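Work with us > Open calls > Paid participants

Holtirow is looking for paid participants for its household and shop-floor chores study

Can a machine unpack a delivery, shift a bulky panel or put a stockroom back in order? Some of it, slowly, and often with a person standing by. Holtirow compares how people do these jobs with how far current robots get, and we need more people on the human side.

You would work with a hand-held gripper in each hand in place of your fingers. The grippers limit you to the kind of grip a robot has, so what you manage with them tells us which chores are within reach and which still need a hand. Large, flat items are a weak point for machines, and much of this round is given over to them.

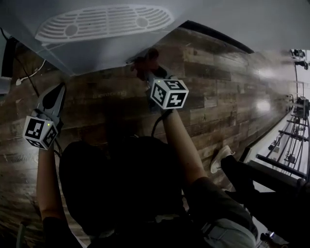 Two-gripper work on a large gray panel with a vent grille, on a wood-plank surface.

Sessions last 3 hours, including breaks, and we ask each person to come to four of them. Tasks include folding, sorting, wiping down and moving items of different sizes. Some are done sitting on the floor. You can stop a task at any point and still be paid for the session.

You should be 18 or older and comfortable using both hands for long stretches. No technical background is needed – people who have worked in stores, warehouses or cleaning are especially welcome. Please wear sleeves you can push up.

To apply, write to Nadège Carré at the Zurstead site with a few lines on the work you have done and the times you are free. Applications close 17th December. Solène Royer will reply with a start time and a consent form to read beforehand.

Last updated: August

Contact | © Holtirow | Back to top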